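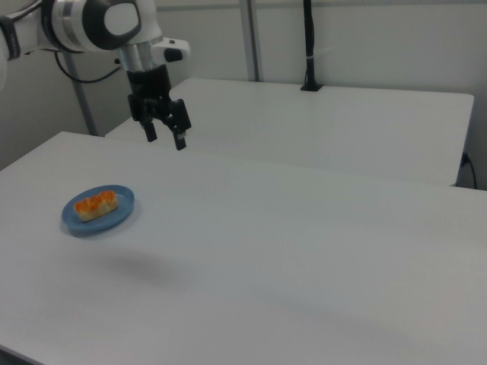 A reader wrote in October to say that the Tutel kit "assembles in an evening and handles soft food out of the box," and would I please stop being such a grump about hobby grippers. Fine. I bought one. It went on the arm at Stukumano, the shared workshop where I rent bench time, and I have now lived with it long enough to be a grump with evidence.

Tutel Parallel Gripper Kit, sold by Brorkositz
Price paid: $517, plus shipping
Posted 26 Dec 2021

The assembly claim first. It took me two evenings, and most of the second one went to taking apart the first. Step 13 in the booklet has you close up the body before you set the finger spacing, and you can't reach the spacing screws once it's closed. The online version of the booklet has the same mistake. There is no note about it on the Brorkositz support page, although the support page does have plenty of room for a newsletter signup.

Once it's together, the hardware is decent. I'll give them that. The fingers stay parallel, the motor is quiet, and the mounting plate fit our flange without drilling. I was ready to complain about the cable and it's okay too -- long enough to leave slack at the wrist.

Now for "soft food." The software has a setting called Gentle. I don't know what it was tuned on, but my guess is tennis balls. With Gentle on, the first pastry I tried came out with a waist. You can lower the force by hand, on a scale from 0 to 200, and the manual doesn't say what the units are. I ended up at 20. At 20 it will hold something light and squashy if you come straight down and grab near one end, and it will let go of anything with a slick glaze on top if your height is even a little off. So you spend your time fussing with height, which the kit has no way of sensing. That's your job.
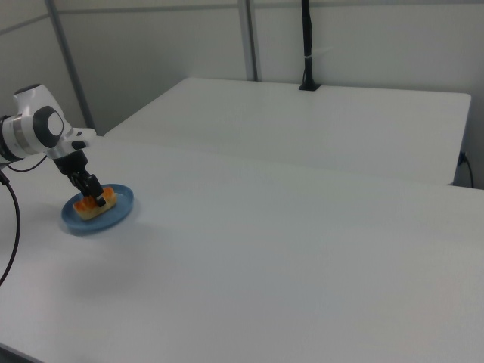
Fingers down at the right end, Tutel on the arm at Stukumano.

I also tried the add-on app from Liepiņa, the one everybody on the forum swears by. It draws a nice graph of motor current. I looked at the graph quite a bit. It didn't help me pick up pastry, and it dropped the connection whenever my laptop went to sleep.

One more gripe: spare finger pads come only in a full set, and shipping on the set costs more than the pads do. Mine picked up a nick already.

Would I buy it again? For blocks, bottle caps and small boxes, maybe, if it went on sale. For food, I'd want to see Brorkositz run it on something with icing before I believed another word on the product page. The reader from October says I have a bad unit. Could be. I've asked for a replacement and will update this if one shows up.

Three stars, and one of those is for the cable.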